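Ganwood Allotments & Growers Forum > Kitchen > Gluts, gifts and what to do with them

Thread: Quinces, or possibly not quinces

marrowminded
23rd September
My neighbour has given me a carrier bag of fruit over the fence and I would like to know what I've been given before I boil it for three hours. She said "quince" in the tone of someone who had been told "quince" by somebody else. They are round, hard as a cricket ball and smell of nearly nothing. I have cut one open and it looks like the inside of a pear that has given up. Do I make jelly, or do I put them in a bowl and wait?

pottingshed_pete
No smell, no quince. A ripe quince will scent the whole downstairs and get into the butter. You have either unripe quinces or pears.

Tiruwork Woldemariam
Are they furry? Quinces have a grey fuzz that rubs off with a tea towel. If the skin is smooth I'd say pear, and if it's crunchy and watery I'd say Asian pear, in which case do not make jelly. Eat it cold with salt and lime and be grateful.

marrowminded
No fur. One bit of brown round the stalk. I have now eaten a slice, on the forum's behalf, and it was like eating a damp door.

Nuno Carvalho
A damp door is a cooking pear. People forget these exist because the shops stopped selling them. My mother did them in red wine with a cinnamon stick and they took all afternoon, and at the end they were the colour of a bishop. I had some of my own fruit and veg out on the table at the weekend, with the two round pear-like things at the back, next to the oranges.
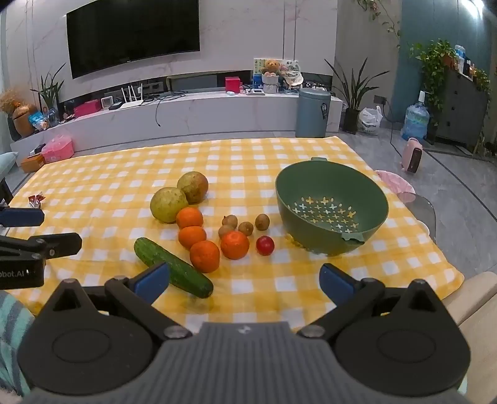

Pear-like things behind, oranges in front, cucumber for morale.

The paler one and the one with the blush, if you want to compare with yours. I wouldn't swear to a variety.

pottingshed_pete
Red wine is a waste of red wine. Cider, a strip of lemon peel, low oven, lid on. Two hours and leave them alone.

Nuno Carvalho
Cider is what you use when you've drunk the wine.

pottingshed_pete
I have never seen the problem with that.

Tiruwork Woldemariam
Is the tablecloth for sale? I have wanted a yellow check one since my last met the beetroot.

Nuno Carvalho
It is not. I have been offered money before and I am holding out.

brambleback
Can I put in a word for leaving them until Christmas? Wrap each in newspaper, in a box in the shed, not touching. Check weekly and throw out the ones that have gone. I started with 19 last year and finished with 2, but they were a very good two.

pottingshed_pete
That's not storage, brambleback, that's a knockout competition.

brambleback
The mice enjoyed the group stages.

marrowminded
Update. Did half in cider and half in wine to keep the peace. The wine ones look better and the cider ones taste better, so I expect everyone to be unbearable about it. Took a dish round to the neighbour, who said "lovely quinces".

Tiruwork Woldemariam
Did you correct her?

marrowminded
I said thank you and she gave me another bag.

Nuno Carvalho
Put some cloves in the next lot. Three at most. Pete will tell you four.

pottingshed_pete
Five.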